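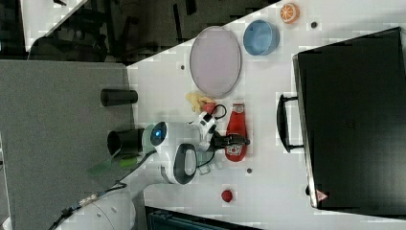

Ultdale play kitchen set, catalog no. 3689, laid out on the white table before sorting. Bonifacio Arrieta keeps the list. The oval plate is the largest piece of tableware, and the ketchup bottle is stored on its side.

Cookware and cups share one bin. The slotted spatula is stored with the black pan, the mug with the colander.

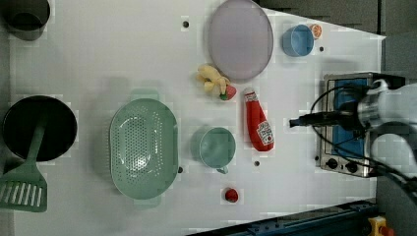 Detail views

Soft parts are checked for loose fibers and open seams.

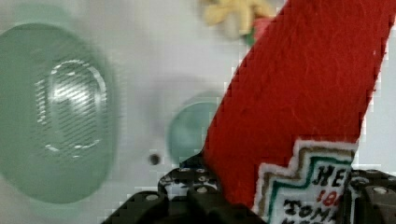 Red felt with white label patch; green pieces at left.

Toy fruit goes in bin 9.

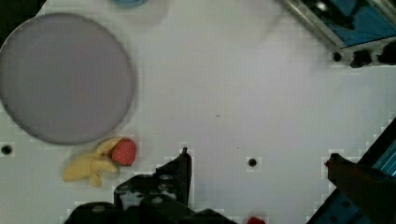
Strawberry against the yellow toy, below the plate.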